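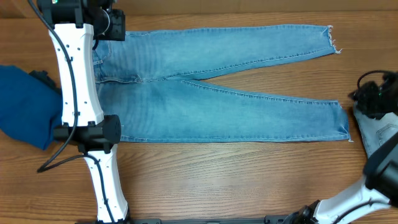
Faded jeans with frayed hems, flat on the table.

About Moodley

Moodley is a mending and alterations school above a tile showroom on Nendard Street. We teach adults to sew on buttons, take up trousers, replace zippers and, in the advanced course, admit that a garment is finished and should become a bag.

Mererid Beddoe started the school after 14 years of altering bridesmaid dresses, a line of work she left with excellent hand stitching and firm views on chiffon. The first class met in her dining room and had more cats than students. When the students pulled ahead, we moved.

Debora Marino joined us two years later to teach machine work. She had come in to learn darning, corrected the teacher's thread tension during the tea break, and was given a key the same evening. She still can't darn. We have stopped bringing it up.

What we teach

Our main course, Plain Mending, runs for 14 weeks and starts each April. It covers hems, patches, seams, pockets and the unpicking of whatever you did the week before. Saturday workshops are shorter and cover one thing at a time. Zippers fill up first and have the most repeat customers, draw your own conclusions.

Classes take up to 144 students a year across all courses. There are no exams. There is a certificate, if you ask, and Mererid will sign it with visible reluctance.

What to bring

One garment you like and one you don't. Start on the second. We supply machines, thread, needles and shears. The shears are for fabric. If you need to cut paper, there are scissors by the door with a red ribbon on the handle.

What we don't do

We don't take in repairs, even small ones, even if you're only passing. For that we send people to Punaten, two doors down, who are quick and fair and do leather as well. We don't do curtains. We did curtains once, for the Mundummont hotel, 100 of them, and would rather talk about something else.

The office is open weekday mornings. If the phone rings out, someone is threading a needle, so please try again.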